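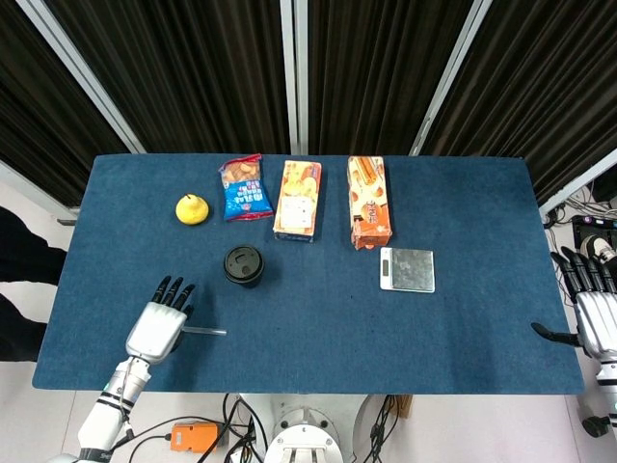

**Wendbridge Design Forum · Program & Hospitality Team**

# Getting through a call for papers at your kitchen table

August 2026

I read conference abstracts at home, mostly after dinner, and I've picked up a few habits that keep the paper (and me) in one piece. Harvey Perron asked me to write them down for the new readers, so blame him for the length.

**Print them. Yes, really.** I had 101 abstracts in my batch last time and tried to do the lot on a laptop. By the second evening I couldn't tell the bus shelter one from the hospital signage one. Paper on a table you can push around! Print two to a sheet, single-sided, and use the blank back for your notes.

**Cover the table first.** I use an old flannel sheet folded double. Pages don't slide off when somebody opens the back door, and pens don't roll. Iron it once or you'll be writing over a crease all night.

**Muffin tins for small stuff.** Clips, flags, erasers, the stapler refills that never fit the stapler. One tin, everything in sight, and it goes on top of the fridge when you need the table for supper.

**Sort before you score.** Go through the whole batch fast and make three piles: yes, no, and "ask Vasanthi." Vasanthi Sheikh has chaired the materials track for years and she'd much rather get a question early than a weird score late. Then go back and do the real reading, with the form beside you.

**Cookie sheets make great trays.** The rimmed kind holds a pile of letter paper with room to spare, and you can stack them crosswise in the oven overnight. Put a sticky note on the oven door. I mean it. I preheated for lasagna once with the whole Mornano packet in there and caught it only when I went to put the pan in.

**Ink on the table:** rubbing alcohol on a cotton ball, dabbed, then a damp cloth. Try it underneath first, some finishes go cloudy. For highlighter on a cotton shirt, same alcohol, with a paper towel behind the fabric, and change the towel as it picks up color.

**Greasy fingerprint on a page you have to hand back?** Cornstarch, leave it a couple of hours, brush it off with a dry pastry brush. It won't vanish but it'll fade enough. Keep the snacks at the other end of the table and a damp dishcloth by your elbow, and you won't need the cornstarch much.

**Tea goes in something with a lid.** See above re: handing pages back.

**Set a timer.** I do five abstracts, then get up and unload the dishwasher or water something. If I push past that I get crabby, and the poor sixth author pays for it.

**Binder rings beat binder clips** once you're done. Punch the corner, ring the pile, hang it on a cup hook inside a cabinet door. A ring will hold 80 sheets if you buy the big ones, and the cheap ones spring open so don't bother.

Scores go in the shared sheet under your own tab. The Pliladora student entries have a separate form, and I keep those on the blue tray so I don't mix them up. If you've got a better trick for ink, tell me at the next readers' supper, I'm still working on a spot from last year.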